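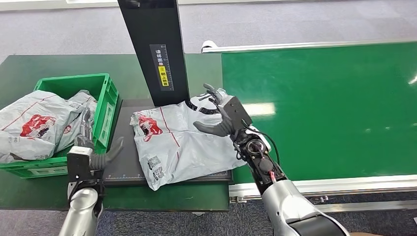
Mailing bags: which tips hold up

Every household site has a page on reusing plastic mailing bags, and most of those pages copy each other. I've been saving the bags from my own orders since May and trying the advice as I went. Some of it is fine. A fair amount is nonsense.

Ironing them flat under a towel
Skip it. The claim is that low heat takes the creases out. I tried it on two bags and got one slightly smoother bag and one stuck to the towel. A night under a stack of phone books did the job just as well, and a creased bag mails perfectly well anyhow.

Cutting them open neatly
Cut along the glued flap, as close to the edge as you can. Tearing them open with your thumbs ruins the top two inches. The "pull here" strips work when they feel like it.
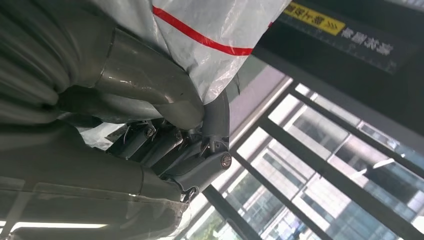 Lining a trash can
Okay for a small bathroom can. Too short for anything in the kitchen, and the stiff plastic won't fold over the rim and stay there.

Storing sweaters in them
Edeltraud Buschmann wrote in from Ponau to say she has done this for nine years with no moths. Maybe so. I'd want to know if she had moths to begin with. Wool put away even a little damp will smell by spring, and I still prefer a cotton pillowcase.

Removing the old label
Cooking oil, vinegar, hair dryer - I've read all of them. Oil leaves a film that no new label will stick to. The hair dryer is slow but it does work if you keep it moving. Or just put the new label over the old one and black out any barcode still showing.
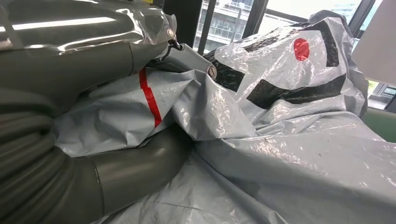

Kneeling pad for the garden
Stuff one bag with others and tape the end shut. It lasted me one bed of onions before the tape gave out. Use an old cushion inside and it's a decent waterproof cover.

Page last changed 1 September 2018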